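Nolstead white worktable, 14 months in

I promised Maysoun Bataineh I'd write this up way back in February, when she was shopping for a table for her own workroom and I kept telling her "wait, let me live with it a bit longer." She got tired of waiting and bought one anyway, so half of this is for her and half is for the people who keep emailing me about it after I mentioned it in the shelving post.

The short version: I like it a lot, I'd buy it again, and if you're the kind of person who gets upset by marks on a white surface you should stop reading and go get the gray one.

I paid $98 for mine on sale, and I think that's a great price for what it is. At full price I'd have to think harder. Shipping was quick and the box was enormous and heavy, so have a second person around when it shows up. I had Dima Zoubi, who carried most of it up the stairs and then stayed for lunch, and we had the whole thing together before we'd finished eating. The legs bolt on from underneath and the holes lined up on the first try, which I can't say for the Tollier bench I reviewed last spring (I'm still mad about that bench). The instructions are all drawings. One of the drawings is wrong! It shows the cross brace going on after the feet, and if you do it in that order you'll be taking the feet off again. Brace first, then feet.

What I wanted was a big plain white surface that could sit out in the middle of the room, so I could get at it from every side. I already have a regular computer desk, and that one is always going to be a computer desk - keyboard, screens, mug, the end. The table is for everything that isn't typing. Sorting, folding, wrapping, taking things apart, laying out pieces so I can see what I've got. I'd been doing all that on the kitchen floor before, and my knees are very happy about the change.

White was a deliberate choice. Small screws show up on it. Needles show up on it. Dark thread, a dropped earring back, the tiny black rubber foot that falls off every gadget I've ever owned, all of it jumps right out at you. The old Srour folding table I used before had a fake woodgrain top, and I swear it ate hardware. I've also found that the white bounces a lot of light back up at whatever I'm working on, so I use the lamp less than I thought I would.

Okay, so, the marks. Everything shows. I wiped the top down constantly for the first month and was very smug about it, and then I got busy. It scuffs when you slide metal things across it, and it picks up gray smudges from who knows where, mostly in the middle where the work happens. Most of the gray comes off with a damp cloth and dish soap. A melamine sponge gets a bit more. Then there's a layer that just lives there now, and I've decided I'm fine with it. 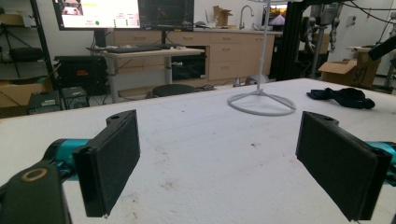 The Nolstead top at 14 months, smudges, specks and all. Standing on it is a white stand with a ring base.

I know some of you are going to zoom right in on the stains, so go ahead, I want you to see them. I've read too many reviews of white tables where the thing is fresh out of the box with a little plant on it. Mine gets used every day and I'm not going to scrub it for company.

On stability, I've been really impressed. There's a tiny bit of sway if you lean your hip into the short side, and none that I can feel when I'm pressing straight down. Tall things stay put on it. Lama Yammine brought over her sewing machine one afternoon and ran it flat out through several layers of denim, and the thread spools rattled but nothing walked. She did say she'd want it a little lower for sewing, and I agree with her. It's a good height for standing and a slightly annoying one for sitting, unless you've got a stool that goes up. Mine does. If yours doesn't, measure first.

The feet adjust, and you'll probably need them to. My floor slopes toward the sink side of the room (old building, everything rolls that way) and I had to crank out 3 of the feet before a marble would stay where I put it. They've held their setting since then. I did put felt under them and then took the felt off again because the table started drifting.

Placement matters more than I expected. My first spot for it was shoved up against the cabinets, and that was a mistake. I lost a whole side of the table and I couldn't get a drawer open without doing a little sideways dance. Pulled out into the room it's a different piece of furniture. Nabila Hamdy told me to leave at least 16 inches behind it and I'd say double that if you've got it, especially if people need to squeeze past to get to the counter.

Things I don't love:

The edge. It's a bit sharp along the underside and I've snagged two sweaters on it. I ran some fine sandpaper along the worst stretch and that helped.

No storage at all. No shelf, no drawer, not even a hook. Nolstead sells a clip-on tray separately and I think it's overpriced. I've been eyeing the Pritano one, which looks like it would fit, but I haven't bought it and can't tell you for sure.

It attracts laundry. I realize this is a me problem. Any flat surface in my life ends up with something dark and crumpled on it sooner or later, and white makes sure you notice.

Would it work as a dining table? Lama Nassar asked me that and my answer is, sort of. With a cloth over it, sure. The legs sit a little far in from the corners, so whoever gets the end seat is going to have opinions. I'd rather eat at an actual table and keep this one for making a mess.

I've had emails asking if the surface can take heat, and I haven't tested it on purpose. I put a trivet down and I'd tell you to do the same. Glue peels off pretty cleanly once it's dry. Permanent marker does not, although rubbing alcohol got the worst of mine. Ballpoint was somewhere in between.

Maysoun has had hers for a few months now and hers looks much nicer than mine, for the record. She uses a cutting mat. I keep meaning to get a cutting mat.

Four stars out of five, and I'd go to four and a half if they'd round off that edge. If you have the gray version, leave me a comment and tell me how it's aging, because I've got room for a second one and I'm wavering.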